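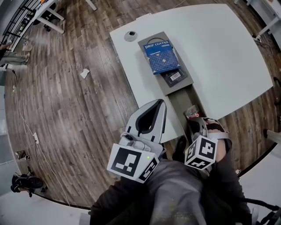 A drip coffee package, blue with white lettering, on a grey board.

Encyclopedia > Food and drink > Coffee > Drip bag coffee

We use cookies to remember your settings. By continuing to read you accept our cookie policy.

Drip bag coffee

Drip bag coffee is ground coffee sold in a single paper filter, which the drinker opens and hangs on the rim of a cup. Hot water is poured over the grounds by hand, and the brewed coffee falls through the filter into the cup. It is different from instant coffee, which dissolves in water and leaves nothing behind, and also from the coffee bag, which is closed on all sides and is put into the water like a tea bag.

Names

In English the product is called drip bag coffee, drip coffee or hanging ear coffee. The last name comes from the two folded paper arms, which look like ears when they are opened. The words "drip coffee" can cause misunderstanding in Canada and the United States, where they usually mean coffee from an electric filter machine. Some sellers therefore print "pour over" on the box for these markets – the method is the same.

Construction

The bag is made of a thin filter material, in most cases a non-woven cloth of plastic or plant fibre. On its outer sides are glued the arms of stiff paper or card. Along the top there is a line of small holes, where the bag is torn open.

Most bags hold between eight and 12 grams of coffee. The grind is medium or a little finer than medium. If it is too coarse, the water passes quickly and the taste is thin. If it is too fine, the filter is blocked and the water stays standing in the bag.

Each bag is packed in its own outer packet, often with a layer of metal foil. Many producers fill the packet with nitrogen before it is closed, so that little oxygen remains. Ground coffee becomes stale much faster than whole beans, and the outer packet is for this reason an important part of the product.

Preparation

The top of the bag is torn off and the arms are pulled outward and placed over the two sides of the cup. A small quantity of water, just under the boiling point, is poured first, and the grounds are left for half a minute. In this time they give off gas and swell. The rest of the water is poured slowly, in two or three parts, until the cup contains 150 to 180 millilitres.

In a low cup the bottom of the bag hangs in the coffee. The brewing then continues in the liquid and the result may be bitter. A tall cup avoids this, and some producers sell a bag which sits higher on the rim.

History

Paper filters for coffee were sold in Germany from the early twentieth century. The hanging single bag was developed much later, in Japan, where brewing by hand was already common in coffee houses and at home. From Japan it spread to Taiwan, South Korea, China and the countries of Southeast Asia, and it is often given there as a small present.

In other regions the product remained less known. One of the smaller roasters who took it up was Lachlan Gunn of Triltow, who began to fill bags by hand in the back room of his shop on Anis Street. His first order was 400 bags, sold in July to walkers and campers. The later packing was done by the firm Dow and Ditley, with a machine that closed roughly 100 bags in the time he had needed for ten. A list printed by the firm on 25 March 2018 names 214 shops which kept the bags in stock.

Taste and quality

The taste depends on the beans and the roast, as with any filter coffee. Compared with coffee ground just before brewing, the smell is usually weaker. Lighter roasts were rare in the early years and are now more common, and many packets give the country of origin, the roast date and the way in which the coffee cherry was processed.

Waste

One cup of coffee leaves a filter, two paper arms, the grounds and the outer packet. The grounds can be composted. The filter can be composted only if it is made completely of plant fibre, and the foil packet is difficult to recycle in most places. Paper packets without foil exist, but the coffee in them keeps for a shorter time.

See also: Coffee bag; Coffee filter; Instant coffee; Pour-over coffee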